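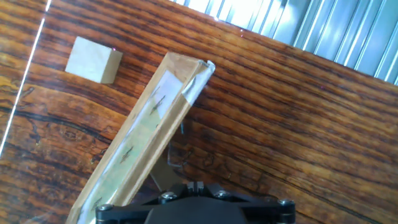
Setting up a pick cell on an existing bench, and handing it over to the people who work there

Prandeo Bench Notes, revised 1 Jan 2021
Written by Ferdinand Widmer. Shop-floor sections by Jaruwan Thongsuk.

These steps cover one arm on one bench, sorting small wood parts that used to be sorted by hand. They assume the arm is already bolted down and the emergency stop has been tested.

Step 1. Check the surface

Varnished wood with strong grain is hard on a wrist camera. Dark streaks can be read as part edges, and a bright reflection can be read as a sheet of plastic. Run the empty-bench routine under the lights you will use in production. If the arm reports a part, move the lamp before you touch the threshold. Corrugated metal behind the bench throws light back onto the work and may need a matte cover.

Step 2. Teach the long parts first

A bar with pale rails and a translucent film between them gives the camera two strong edges and a weak middle. Teach the grip on the rails. Keep the fingers off the film -- marks on it will be taken for pressure damage at inspection, whoever made them. If the end of the bar has a plastic cap or a wrap of tape, set the grip point well away from it.

Step 3. Teach the small parts

A plain cube is easy to find and easy to knock. Leave clear bench between it and any bar, and approach from above. Set the finger speed to 15 percent for the first shift.

Step 4. Run side by side

Run the arm next to a hand sorter for 2 shifts. At the Srisuk shop we logged 2895 picks this way, and 398 of them went back to a person. Most of the returns were bars with glare on the film. Log the reason in the sorter's own words; the fault codes are too coarse.

Step 5. Rewrite the job sheet

Do this before the side-by-side run ends. Duangjai Wiriya had sorted at that bench for years and her sheet still said "sorter" a month after the arm took over the routine picks. By then she was clearing faults, judging the returns and retraining grips. The new sheet lists those tasks, with paid time for each. Her pay grade was reviewed in September.

Two points from the floor:

Standing and waiting for a fault is more tiring than sorting. Rotate people off the cell at each break.

Anyone at the bench may stop the arm and does not have to justify it. Pichit Suwannarat, the shift lead, removed stop counts from the daily report after people started letting bad grips run.

Step 6. Hand over

Give the grip files and the return log to the shift lead. Changes to finger speed need a second signature. Changes to lighting go in the log with the lamp position.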